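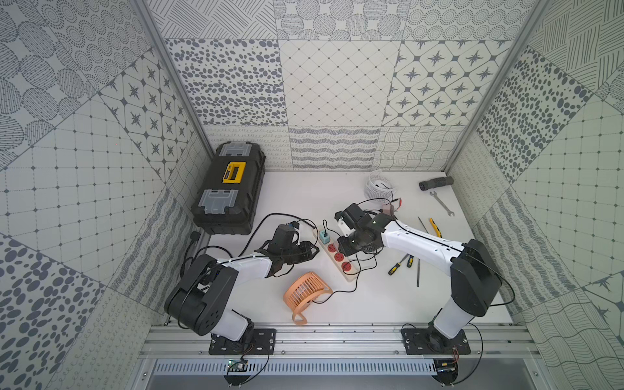

I've been putting together the equipment plan for the coming year, and I promised Zofia Lis I'd write it up for the newsletter before anyone else asked me where the money goes. Two arms on one rail is the big line and it always was, so I'll leave that until last. What catches me out every single time is the small stuff (I should know better by now!). Count up a power strip, a toolbox, screwdrivers, a wrench and a utility knife, all of which the pair in the Kamath cell have on the table with them, and you have a second shopping list that never made it into the first draft. My opening figure for sundries was zero. It is now 227 pounds and I don't believe that either.

So this year there is a proper line for it, called "things on the table", and it gets topped up each quarter. If you borrow a tool from the cell, please put it back, and if you break one, tell me — I won't shout, I just need to order another.

The second thing is spares. We went through the last Arkanetti quote together and the arms themselves were fine, but cables, gripper fingers and wrist cameras were all listed as optional extras. I'd like them in the main order. A spare set of fingers and one spare wrist camera per cell comes to 1699 on the Sistura price list, and waiting for delivery with an arm parked has cost us far more than that in lost days. Krishnamoorthy Kandasamy has already had a go at me for not doing this last year, and fair enough.

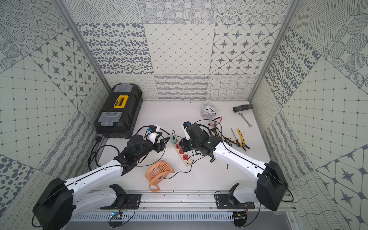
Deepika Devadiga wrote back to my first draft to say that I was still budgeting as if both arms were always busy, and that before we pay for a second cell we ought to log how many hours a week the first one is really running. She'd also like the training days costed separately, as they got swallowed by "installation" last time and we ended up with two people who knew how to restart the thing and a lot of people who didn't.

She's right on both counts, so the logging sheet is going up by the door this week. Fill it in when you start and when you finish, even if it's only a short go. I'm asking for 15 hours a week as the point where a second cell starts to make sense. If we come in well under, I'll happily spend the money on something else and Inger Ledefoged's group can book the quiet slots, which they've been after for ages.

On training, I've pencilled in two days in March with the Tino people, and I'll send round dates once they've confirmed. 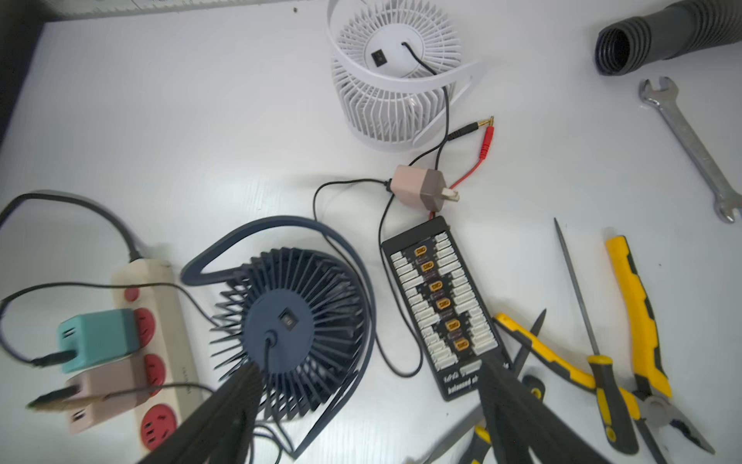 Power is the bit I'd most like your help with. Everybody plans for the arms and the computer and then finds that the work itself wants plugging in too. A couple of desk fans, a couple of USB chargers and a balance charging board soon add up to a fair tangle of leads, and every one of those needs a socket or a supply from somewhere. I've put 2000 aside for electrical work, to cover extra outlets at both ends of the bench and somebody qualified to fit them. If you know your project will need more than a couple of sockets, let me know now, please, while it's still a line in a spreadsheet and easy to change!

The full sheet is on the shared drive, with a column for comments. Gervásio Prado is collecting the quotes, so anything with a price on it goes to him, and moans come to me.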